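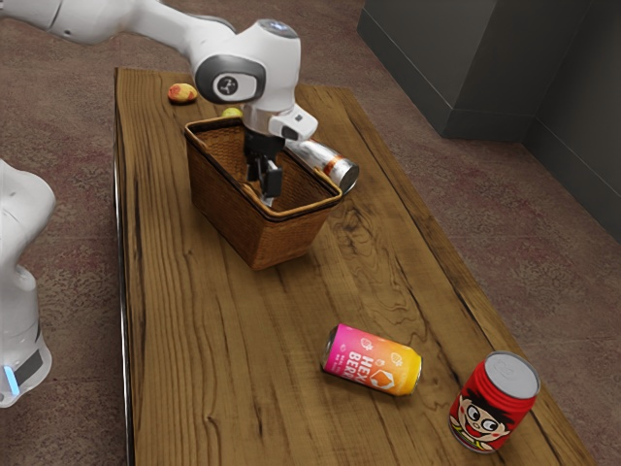
According to Maëlys Renaud, we give the old firms too much blame: a license rule can protect a weak company for many years even if no company ever asked for it, and a ministry may keep the rule only from habit. She wrote this in her reply to our working paper, and we think the objection is serious. In this section we try to separate the two cases, the rule which is defended and the rule which is simply forgotten.

4.2 Entry rules and the age of the incumbent

Our sample has 135 firms in goods handling and light packing. For each firm we know the year of foundation, the number of employees, and whether it needed a license to start its business. We look at the class of handling tasks in which a new entrant can compete with an old firm by buying equipment and not by hiring. In these tasks the fixed cost of entry is mostly known before the first customer comes. The cost of the license is not known, as the waiting time differs very much between districts.

The longest waiting time in the sample is 40 months. Lumberg, which received this license in the end, told us that two of its first customers had by then signed contracts with Pesonen. We do not claim that Pesonen had any part in the delay. The example shows only that time itself can work as a barrier, also when the fee is low.

Schumpeter described the pressure on existing firms as something that comes from new goods and new methods, and he considered it more important than competition in price. It is less often discussed that this pressure must pass through an office with opening hours. If the office is slow, the incumbent can keep its old method longer. We call this the quiet period. In districts where the quiet period is long, the firms in our sample are older and change their equipment less often. The relation becomes weaker when we control for district income, but it does not disappear.

To answer Renaud we read the public comments on nine proposals to shorten the procedure. In three of them we found written opposition by at least one licensed firm. Fusta opposed two proposals and supported a third one, which would have kept the fee and removed the interview. The other six proposals received no comment from any firm and were still not adopted. This agrees with her view more than with ours, and we have changed the wording of our second hypothesis for this reason.

One limit must be mentioned. A firm that gave up during the waiting time does not appear in our data, so we probably see the quiet period as less harmful than it was. Heloísa Barbosa suggested to use the rejected and withdrawn applications, but only one district keeps them after the decision. We return to this district in Section 5.

This site uses cookies to remember your settings. By continuing to read you accept our cookie policy. Accept | Manage settings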